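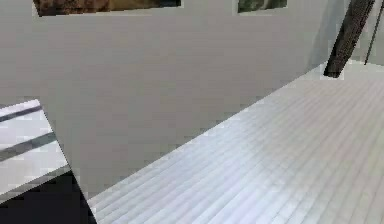 Two pictures above a light grey panel (computer-rendered view).

Hellerum publishes study on household debt and home ownership

Medina, 27/06/2018

Hellerum, the economic research institute, has today published a study of how families on modest incomes manage mortgage debt in the years after buying a first home. The study draws on interviews with 600 households in Medina and Bekerwood and was carried out jointly with the lender Enbridge.

Households were asked about their loan, their other borrowing and their savings. Nearly 31 per cent said that they had used a credit card or short-term loan to meet a mortgage payment in the previous 12 months. The practice was more common among those who had borrowed at a variable rate, and among those whose working hours had changed after the purchase.

The authors recommend that lenders review each borrower's full commitments at fixed intervals during the loan, and that repayment terms be set out in plain language before a contract is signed. They also call for better public records of unsecured debt, which at present are kept separately from mortgage data.

Enbridge provided access to borrowers who had agreed to take part. It had no role in the analysis, and the conclusions are those of Hellerum alone.

The full report, with eight tables and a note on methods, is available free of charge from the Hellerum publications office. A second part, covering tenants, is in preparation.

Press enquiries: Hellerum press office, Medina.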